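Dishwasher leaves film on glasses, salt light stays on after refill
Jul 18, 2025
By the Plendness Appliance Help Desk
Print | E-mail

Status: Closed, fixed by owner
Product: Bomura built-in dishwasher with internal softener
Other equipment: Stendanard whole-house water softener, installed in December
Location: Salameh, single-family home, well water

Problem as first reported

The glasses come out with a white film on them. It started on the top rack and now it is on everything, including the inside of the door. The salt light on the panel is also on. I filled the salt container to the top and ran a full cycle and the light did not go off. I have used the same detergent the whole time I have owned the machine. The dishwasher is eight years old and has never been serviced.

We have a Stendanard softener in the basement, so I had assumed the salt in the dishwasher did not matter anymore. I stopped filling it when the softener went in.

First reply from the desk

There may be two separate problems here, so please check them one at a time and write back after each one.

Start with the film. Take one of the cloudy glasses and soak it in plain white vinegar for a few minutes, then rinse and dry it by hand. If the film comes off, it is mineral scale and the cause is hard water or not enough rinse aid. If the glass is still cloudy, the surface has been etched and that glass will not recover. Please tell us which one it is before you change any settings.

Also tell us what kind of salt you used. Table salt has additives that can clump in the container and keep the float from rising.

Owner update

Did the vinegar test on two glasses, an old one and a newer one. The newer one came out clear. The old one is better but there is still a faint haze near the bottom that I can feel with a fingernail. So probably both.

The salt is the coarse kind sold for dishwashers. It was an old box from the garage and it had gone solid on one side. I broke it up with a spoon before I poured it in.

Desk

Thanks. The haze you can feel is most likely etching and you can leave that glass out of this. The newer glass is the useful one. It had scale on it, so hard water is getting to the dishes.

With a working house softener you should not see scale like that. Please test the water at the kitchen tap, hot side and cold side, with a hardness strip. Run the tap for a minute before each test. If you have an outside faucet, test that as well so we have a reading for the untreated water.

On the salt, lumps from an old box will sit on top of the float. Open the container, push the handle of a wooden spoon straight down through the salt and work it around gently. Do not scoop the salt out. The container is supposed to be full of water, so do not be concerned if some of it spills over the rim. Wipe up anything that lands on the floor of the tub and run a rinse cycle right after, as salt left sitting on stainless steel will pit it.

Owner update

Outside faucet: 300 parts per million. Kitchen cold: same color on the strip, as far as I can tell. Kitchen hot: a little lighter but not much.

I did the thing with the spoon handle. There was a crust and it broke with a crunch. Water came up over the edge. Ran a rinse. Salt light is still on.

Desk

Your kitchen cold tap should not match the outside faucet. Some plumbers leave the kitchen cold line off the softener on purpose for drinking water, so that alone could be normal. The hot side is the one that matters, and it should be close to zero. Hot water that is nearly as hard as the well water means the Stendanard unit is not softening, or it is being bypassed.

Go down to the softener and look at the bypass valve on the back. On most of the Stendanard models it is a push-pull knob. Pushed in from the side marked BYPASS, the water goes around the tank. Then check the brine tank. There should be salt above the water line and no hard bridge across the top with a hollow space under it.

The Bomura salt light can take up to three cycles to clear after a refill. You have run one full cycle and one rinse. Leave it for now.
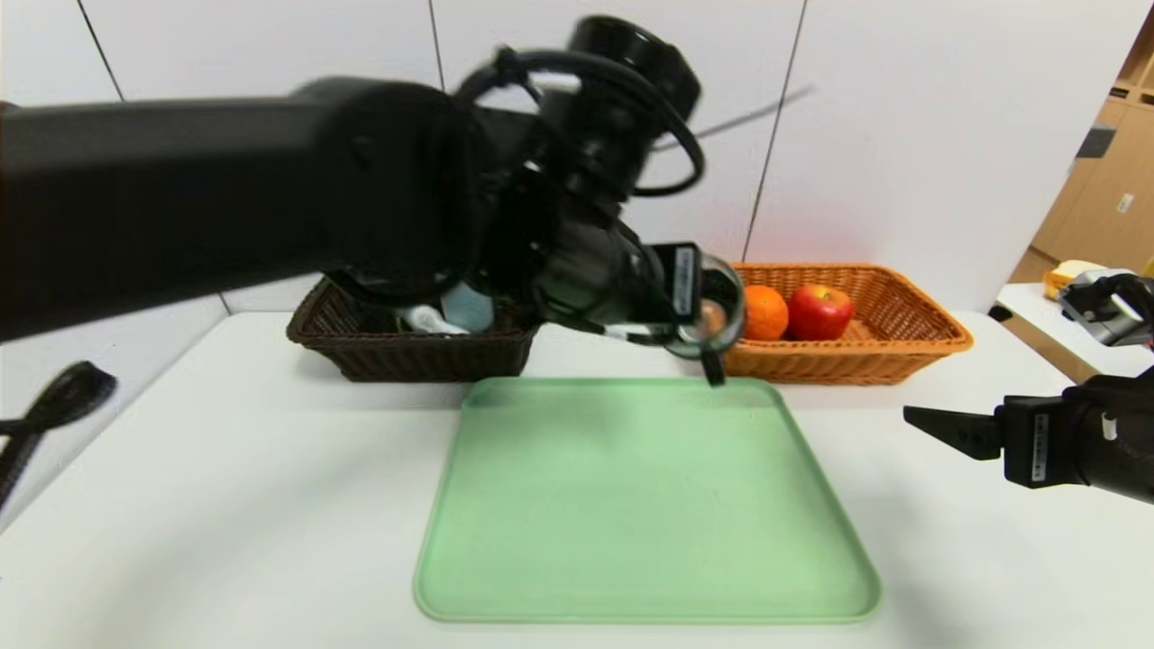 Can rinse aid make up for hard water if the softener is not working?

Rinse aid helps water run off the surface and cuts down on spots, but it does not remove the minerals. With water this hard you would still see film within a week or two, and turning the dispenser all the way up tends to leave a bluish, slightly greasy coat on top of the scale.

Owner update

Bypass valve was in the wrong position. It was pushed over to BYPASS. We had the pressure tank replaced in the spring and I think it was switched then and left that way. I pulled it back to SERVICE. Brine tank is nearly full, which makes sense now that I think about it – it had not gone down in months and I just figured we were using less water.

Started a manual regeneration last night. Have not tested yet.

Desk

Good find. Before you test, run the hot water for long enough to flush the heater. The tank is still full of hard water and the strip will read high until it has been replaced. If you do a couple of loads of laundry and a shower or two, that will take care of it.

After that, test the hot tap again. Then we can set the dishwasher.

Owner update

Hot side now reads soft. The strip hardly changed color. Cold side in the kitchen is still hard, so I guess that line really is separate.

Which line is the dishwasher on? I never looked.

Desk

Look under the sink. The dishwasher supply hose will come off a shutoff valve, and it is usually a double valve shared with one of the faucet lines. Follow the faucet lines up. If the dishwasher shares a valve with the hot line, it is getting softened water. If it is on the cold side, it is still getting well water no matter what the Stendanard does.

Owner update

It is on the cold side. The valve is split between the cold faucet line and the dishwasher. There is a tag on the hose from the installer with nothing written on it.

Desk

That explains a good deal. Your dishwasher has been running on unsoftened water the whole time. While you kept its own salt container filled, its internal softener handled the job. When you stopped in December it kept going on what was left and then ran out, and the film followed. The bypass valve was a real problem, but it was not what clouded your glasses.

You have two choices.

1. Leave the hose where it is, keep the salt container filled and set the hardness level in the Bomura to match your well water.

2. Move the hose to the hot side valve. Your manual lists the highest inlet temperature allowed. Check that against the setting on your water heater first. If you go this way, turn the internal softener down to its lowest level, because soft water that gets softened again is one of the causes of etching.

Either one is fine. The first needs no tools.

Owner update

Going with the first. How do I change the level? The panel shows 3 and I do not remember ever setting it.

Desk

3 is the factory setting. For your water, use level 7. Turn the machine on, open the door, hold the program button until the display flashes, then press Start until it shows the number you want. Turn the power off to save it. Do not go to 8. It uses salt faster and is meant for harder water than yours.

Refill the rinse aid while you are there and leave the dial in the middle.

To clear the scale that is already in the machine, take out the filter and rinse it, then run a hot cycle empty with a dishwasher descaler. Do not use vinegar for this part. It is weak for the job and it is hard on the door seal if it is used often. Check the holes in the upper spray arm too. If any are plugged, use a toothpick.

Owner update

Set to 7. Descaled. The filter was worse than I want to describe. Several of the spray arm holes were plugged and I cleared those. The salt light went out during the second load after that and has stayed off.

Glasses are clear except for the etched ones. The inside of the door is back to plain metal apart from a patch along the bottom corner, and I will run the descaler again next month for that.

Desk

Closing this as fixed. Buy a new box of dishwasher salt and keep it indoors. Add it just before you start a load so the overflow gets washed away. When the salt light comes on again, fill it within a few days.

If the film comes back while the light is off, test the cold tap again before changing the level and reply to this ticket to reopen it.

Print | E-mail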